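Skovavex Restrepo Works

The Restrepo Works is a computer refurbishment plant operated by Skovavex. It employs 64 people and takes in up to 1,733 retired office machines a month. Desktop units are sorted, opened, stripped for parts and either rebuilt or sent for recycling.

Automation

Robot arms were introduced under a program named Bomon, managed by Tomos Prosser. Removal of drives and memory was automated first, as these tasks had caused most of the reported hand and wrist strain.

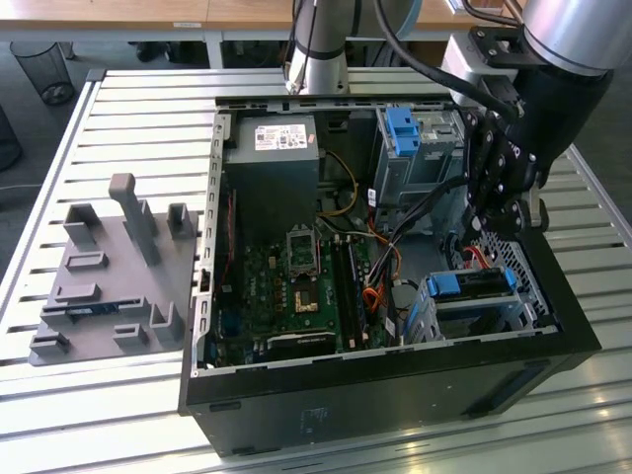 Staff at the dismantling benches were reassigned as cell operators - a grade created for the program - after 16 hours of training from Erudport. An operator prepares each unit, selects the routine for the model and handles any part the arm fails to release. Towers are placed on their side with the side panel off, leaving the drive bays open to the robot's jointed fingers. Blue plastic latches and carrier handles are common in these models, and operators check them by hand when a routine is first set up. Pay for the new grade is reviewed each October.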